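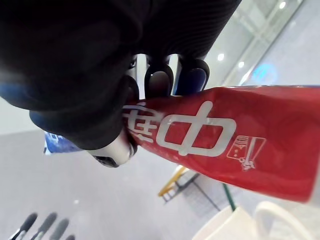

Una mano de robot se estropea de maneras muy poco heroicas. En las películas echan chispas. En el taller Vukley, lo habitual es que un dedo se quede tonto y no doble la última articulación. Para ver qué le pasa hay que ponerse gafas y tener paciencia, y de eso en las películas no se habla.

## ¿De qué está hecha?

Tu mano se mueve porque unos músculos tiran de unos cordones llamados tendones. Muchos de esos músculos ni siquiera viven en la mano: están en el antebrazo. Tócatelo mientras mueves los dedos y notarás el jaleo.

La mano de nuestro robot, que se llama Rudham, lleva motores pequeños. Cada motor hace girar unos engranajes, y los engranajes doblan el dedo. Entre una cosa y otra hay 40 tornillos del tamaño de una pulga. Si se te cae uno, despídete de él o ponte a gatas.

## Lo primero, enseñarle a estar quieta

Cada mañana, antes de pedirle nada, Rudham abre del todo las manos y luego las cierra. Se llama **calibrar**. El robot apunta dónde está cada dedo cuando está estirado, y a eso lo llama «cero». Si el cero está mal, todo lo demás también: creerá que ha cerrado los dedos cuando todavía le falta un buen trozo, y agarrará aire con muchísima seguridad.

Después viene la fuerza. Un tubo de pasta de dientes es un examen estupendo, porque es blando y escurridizo y se queja enseguida. Si aprietas poco, al suelo. Si aprietas mucho, ya sabes dónde acaba la pasta — y quién la limpia.

Las cosas finas y largas son peores. Hay menos sitio donde apoyar los dedos, y el envoltorio brillante resbala y hace arrugas.

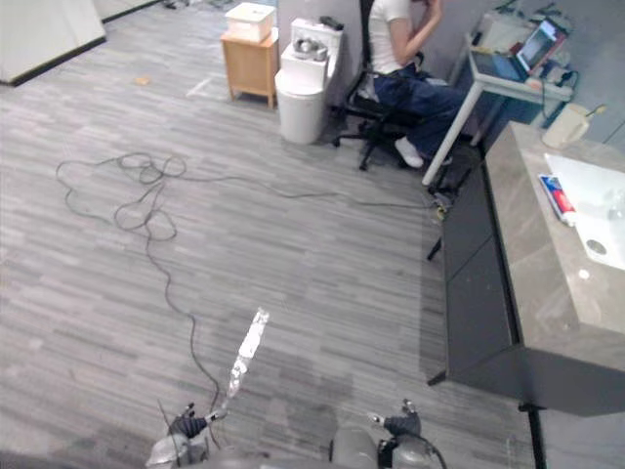 Märta Haugen opina que lo del cero está muy bien, pero que antes de calibrar hay que mirar los cables, porque ella perdió una tarde entera ajustando un dedo que solo tenía el conector flojo.

Pues tiene razón. El cable es la parte más aburrida del robot y la que más disgustos da. Por él pasan la electricidad y las órdenes. Si se dobla siempre por el mismo punto, los hilos de dentro se van rompiendo, y por fuera sigue pareciendo nuevo, el muy mentiroso.

## La revisión, paso a paso

1. Se apaga el robot. Del todo.
2. Se repasa cada cable de punta a punta, buscando pellizcos.
3. Se limpian las yemas con un paño. Con polvo resbalan.
4. Se enciende y se calibra.
5. Se prueba con algo que no importe romper.

Todo se apunta en el cuaderno, también lo que sale mal. El nuestro va por la página 13 desde septiembre, y nueve de ellas hablan del mismo pulgar.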